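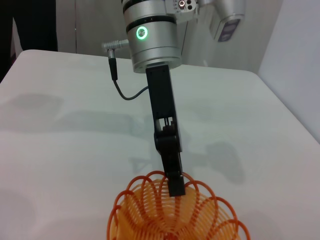
Figure 2. Work surface of the kind used in the reading room study: broad, white, without a printed pattern.

3.2 Table surface and reading comfort

Participants read two printed passages at each of the tables. Both passages came from the Stukotier set, which was written for adult readers and has been checked for equal length and difficulty (Garside and Paulík). Each passage runs to 400 words. The order of tables was shuffled by a script, and the order of passages was fixed within each table.

Light level was held at 300 lux, measured at the center of the page with the blinds closed. We did not adjust the lamps between readers. A pilot run in July had shown that small changes in lamp angle produced glare on the white surface but not on the gray one, and Ševčík suggested fixing the lamps to the ceiling rail for the main study. All results reported here were collected after that change.

Comfort was rated on a paper form right after each passage. The form is a shortened version of the one used by Doležal, with the items on chair height removed. Sixty-four readers completed it (n = 64). Missing answers were left blank and were not filled in from other items.

Reading time did not differ between the white and gray surfaces. Comfort ratings were lower for white - the gap was small but appeared in both passages. Readers who wore glasses gave lower ratings overall, and the effect of surface was the same in this group as in the rest of the sample.

The Sokik building has north-facing windows, and the Adano building does not. We had expected site to matter more than it did. Closing the blinds probably removed most of the difference, as Šťastný noted in a comment on an earlier draft. Whether the same holds for rooms in daily use, where blinds are opened and closed at will, was not tested. Section 3.3 reports the ratings by site and by time of day.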